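Tadodwood Community Library Newsletter
Posted 06/10/2022

Changes to Borrowing Rules and Loan Periods

The Tadodwood Community Library will introduce revised borrowing rules at the start of September. The changes were approved at the spring meeting of the library board and apply to all cardholders at the main building and at the Leone Street branch. Existing cards remain valid and do not need to be replaced.

Under the new rules, the standard loan period for books will be extended by one week. Magazines, recordings and items marked "Short Loan" will keep their present due dates. Each item may be renewed 2 times, provided that no other reader has placed a hold on it. Renewals may be made at the desk, by telephone or through the online catalog.

Daily fines on children's and young adult books will end. Fines on adult materials will continue at the current rate, and charges for lost or badly damaged items will still be based on the cost of replacement. Balances already owed on children's books will be cleared from accounts when the new rules take effect. Families do not need to apply for this.

The review that led to these changes was carried out by Nerys Edwards, Head of Reader Services. Her report noted that 1,212 children's cards had been issued by the end of last year, compared with 1,196 the year before, and that 200 of the current cards were blocked on account of unpaid fines. Most of the blocked cards carried small balances. The board agreed that young readers should be able to return to the library without first settling an old charge.

Holds will also be handled differently. Items on hold will be kept on the shelf beside the front desk for seven days after a notice is sent. Items not picked up within that time will pass to the next reader on the list or go back into general circulation. Readers who are traveling may ask for a hold to be paused, and a paused hold keeps its place on the list.

The catalog will be moved to the Romix system during the last week of August. Online renewals and holds will be unavailable for part of that week, and no items will fall due on the days affected. Reading lists saved in the present catalog will not carry over automatically. Readers who wish to keep them are asked to print or copy them beforehand. Staff at both locations can assist with this on request.

Oğuzhan Uysal has been appointed Branch Supervisor at Leone Street and will oversee the new rules there. He previously managed interlibrary loans at the main building. Questions concerning branch accounts should be directed to his office.

Printed copies of the full borrowing policy will be available at both desks. Comments may be submitted in writing to the board and will be considered at its autumn meeting. 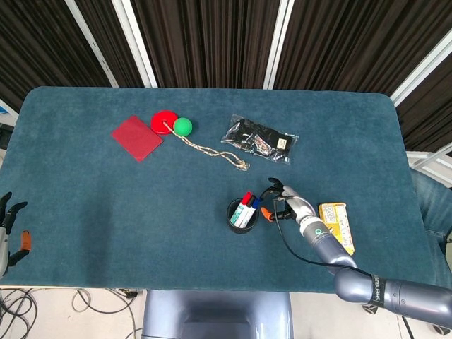
Will a book that is already on loan when the rules change receive the extra week?
Books checked out before the change keep their original due date. The longer period applies once the book is renewed.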